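OK so I moved in July and I have opinions about moving now. Thread, because my sister told me to stop texting them to her one at a time.

First: get rid of books BEFORE you pack them. I did it after. I opened 14 boxes in the new place, sat down on the floor and admitted I was never going to read a history of canals. I paid people to carry that history of canals up two flights of stairs!

Rowena Manalastas (best neighbor I ever had, still mad at me for leaving) gave me her rule: if you wouldn't lend it to a friend, don't move it. I kept the big Prestel art books and a cookbook with soup on the cover. As in, I spilled soup on it.

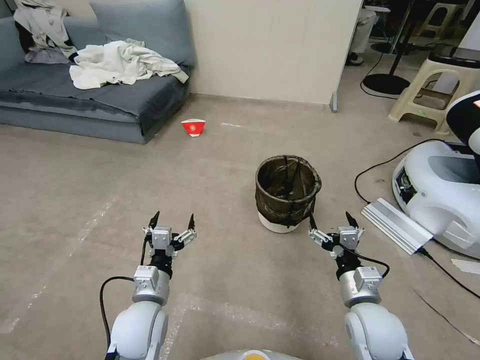

Second thing, and I feel strongly about this one. Unpack the kitchen last. Everybody says first, everybody is wrong. You need one pot, one knife and a mug for a week, and if you unpack it all on day one you'll put the plates in a dumb cabinet and then live with it for 9 years like I did at the old place. What you want out right away is a trash bin. A real one, standing on the floor where you can throw stuff at it while you cut tape. I was tying bags to a doorknob until Adalberto Paiva came by and asked if I was OK.

Also label the side of the box. I labeled the tops. Then I stacked them.

Movers: I used a little outfit called Bedilus and they were great, super careful with the piano bench, a bit late. Tip them in cash and have cold drinks. The guy in charge drank three lemonades and told me my couch wouldn't fit through the door, and then took the legs off and it fit – I hadn't known the legs came off. I've owned that couch forever.

The cat. Oh man. Mai spent the first two days behind the washing machine and came out at 3 in the morning to yell. Noura Semaan said to put an unwashed sweater back there with her, so I did, and she slept on it for a while and then went right back to yelling. Now she owns the windowsill and hates one particular pigeon. 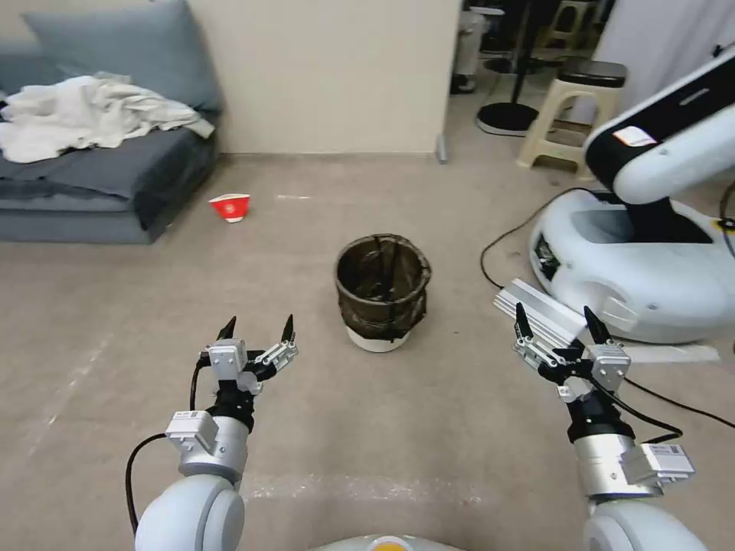

She still won't go in the bathroom, though. No idea. If your cat did this and got over it, tell me how long it took.

Last one for tonight: change your address with the dentist. I did the bank, the DMV, the library, even a magazine I don't like. Forgot the dentist. Bình Hoàng lives in my old apartment now and he texted me a picture of a postcard with a cartoon molar on it saying they miss me.

More tomorrow if I find the box with the phone chargers in it. I'm at 11 percent.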